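4.2 Changes in the packing work

At the gift packing room of Vetholm, the two-arm cell has been in use since October. Before this, each basket was filled, tied and carried to the shelf by one packer. Now the arms take over the lifting and passing, and the staff prepare the goods and check the result. In the period we studied, 1,332 baskets went through the room, and 1,174 of them were finished without a stop of the cell.

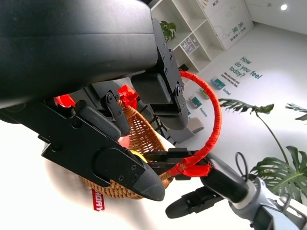
Figure 3. Handling of a woven gift basket with red ribbons, wrist view.

The 19 packers we interviewed did not agree on whether the job became lighter. Most of them reported less pain in the shoulders, but several said that they now feel responsible for errors which they did not make. One packer, Karim Nassar, described the morning as "waiting with your hands ready". The supervisors had not expected this kind of waiting, and the shift plan had no place for it.
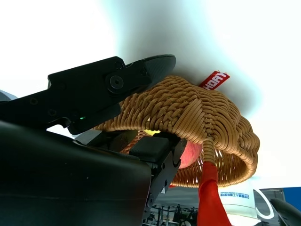 Responsibility for the final check was the second matter that came up often. Under the old routine the same person saw the basket from every side while tying it. In the new one, the packer receives it upright and seldom looks at the underside. The wrist view gives back a part of this: the red ribbon hanging under the basket can be seen, and also the more open weave lower down on the side, where damage to the strands would be easy to miss from above. Two packers asked for a screen with this view at their own table — a request that the management accepted on a trial basis.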